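3.2 Surface wear on sheets and lids

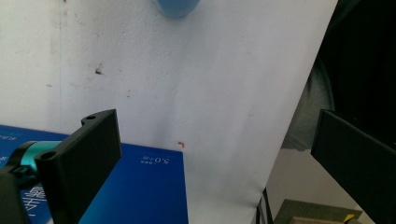
Stacking tasks in homes are usually described by the shape of the items. We were more interested in what the items look like after a season of use. In the Drellden survey, households put away cups, boxes and flat sheets on a shelf or table of their choice, and nothing was cleaned beforehand. Olga Montecinos and Teun Vanhove then coded the surfaces from still pictures, using 33 categories of mark.

Figure 2. White flexible sheet with gray smudges, dirt specks and a small dark brown stain. A tiny red mark lies just above the level of a glossy blue board or box lid, which carries white print.

Two kinds of wear gave the coders trouble. Thin vertical streaks were easily confused with fold lines, and discoloration next to a colored object was sometimes coded as a reflection. After a first round of 20 pictures the coders met, rewrote both definitions and started again. Printed text was coded separately from wear – it was noted as present or absent, and reading direction was ignored.

White sheets took longer to code than any other item. Small marks that would be lost on a patterned surface stand out on them, and the coders had to decide on a smallest size worth recording. We set no lower limit in the end. A single speck counts as a mark, which makes the totals for white items high. Readers comparing our results with those of the Predis study should keep this in mind, as that study left out specks altogether.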